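Okay, the paper draft is finally off my desk, so I can tell you all about the sorting project I've been muttering about since January. Long thread, get a drink! (1/8)

The question was pretty simple. If you teach a two-arm setup to sort trash by showing it demonstrations, does it matter whether the person demonstrating is allowed to fumble? Most people throw the messy ones away. We kept ours. (2/8)

So we trained 2 policies. One saw only the clean demos, 374 of them. The other saw the full pile, 567, with all the missed grabs and second tries and Razia sighing in the background (no audio in the data, luckily for her). (3/8) 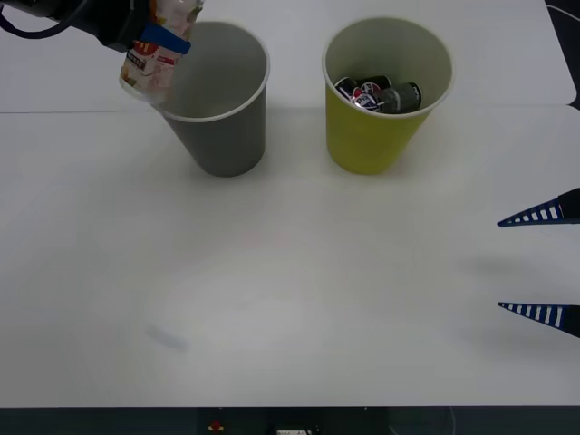 Cans in one cup, paper in the other, and each arm can take whatever it reaches more easily. I love this task because crushed things are awful to grasp. No two cartons fold the same way, and a can that rolled nicely yesterday is a completely different shape after somebody has stepped on it. (4/8)

Results! On items both policies had seen, there was hardly any difference, and I'll admit I was a bit crushed myself that afternoon. Then Leena put in the new items and the messy-demo policy pulled ahead, nearly every time because it tried again after a bad grab. The clean one would close on air and carry on to the cup as if it were holding something, bless it. (5/8)

We ran 66 trials per policy on the new items. That's not a huge number and I'd like more before I say anything grand. Tania has also pointed out (rightly, and more than once) that the full pile is simply bigger, so some of the gain could just be more data. We're running a size-matched version now. (6/8)

Things I'd do differently: write down what counts as a "fumble" before collecting anything. Razia and I labeled the same week of demos separately and disagreed far more than I expected, mostly over slow grasps that wobbled but held. We ended up redoing that whole batch over a lot of coffee. (7/8)

Huge thanks to Razia, Leena and Tania, and to Irja for reading the draft twice on a train. Happy to talk about labeling if you're doing something similar, my messages are open and I clearly have plenty to say about it. (8/8)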